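The Woman Who Reads the Tags

Rehema Nyanda does not trust a washing machine with a touch screen. She doesn't much trust one without, either, but she is willing to hear it out.

"I sold these things for over 42 months," she says, counting in months the way new parents do. "People would walk in, open the door, close the door, and say they'd take it. Open, close. Like they were buying a mailbox."

We met on July 27, 2014, at her kitchen table in Nandstead, where she now makes a modest living telling other people what to buy for their laundry rooms. She charges a flat fee, takes nothing from the stores, and owns a machine so old that she asked me not to print the brand. It was running while we talked. Twice it was loud enough that we stopped.

Her first job in appliances was at Enriquez, a store on the edge of town with a showroom floor the color of weak tea. She was hired for the phones and moved to the floor when somebody quit in June, the week of the big sale. Training took one morning. "They handed me a binder and told me to smile at couples."

She read the binder. Then she read the tags hanging off the machines, all of them, on her lunch breaks. "Everything you want to know is printed on those tags, in type made for ants. Spin speed, water, how much it really holds. And customers push them out of the way to look at the door."

I admitted that I had bought my own washer for the door.

"Of course you did," she said. "It's a nice door, I'm sure."

Her method, if you can call it that, begins at home with a tape measure. She wants the doorway, the hall and whatever turn comes between them before anybody talks about features. She once had a client in Seltarico who bought a beautiful machine and kept it on the porch for a winter – the stairs had other ideas. After that she asks what you wash. Towels and dog blankets make for one conversation, shirts for another. She has never met anyone who uses more than four programs, herself included, and she would like the manufacturers to know it.

Then comes the store visit, which clients seem to find embarrassing. Rehema turns the dial all the way around and listens to it. She puts her whole arm in the drum. She pulls the detergent drawer out as far as it will go, "since that's the part you'll be scrubbing with a toothbrush in two years." She reads every tag front and back while the salesman finds something to do by the dryers.

What about price? She shrugged. A client with 3000 dollars to spend and a client with 400 get the same questions, and the first one usually takes longer to answer them. "Money makes people want steam," she said.

She keeps her notes in a program called Zoner, which she dislikes, and in a spiral notebook, which she doesn't. The notebook is full of spin speeds. I asked whether she ever gets tired of it.

"Of laundry, yes. I hate laundry. Why do you think I want a good machine?"

From the next room, her own began to spin, and she raised her voice to offer me more coffee.
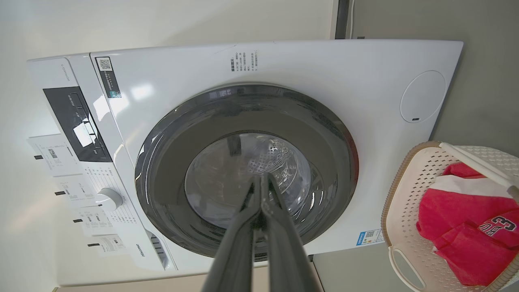
A Hisense front-loader with its paper tags still on.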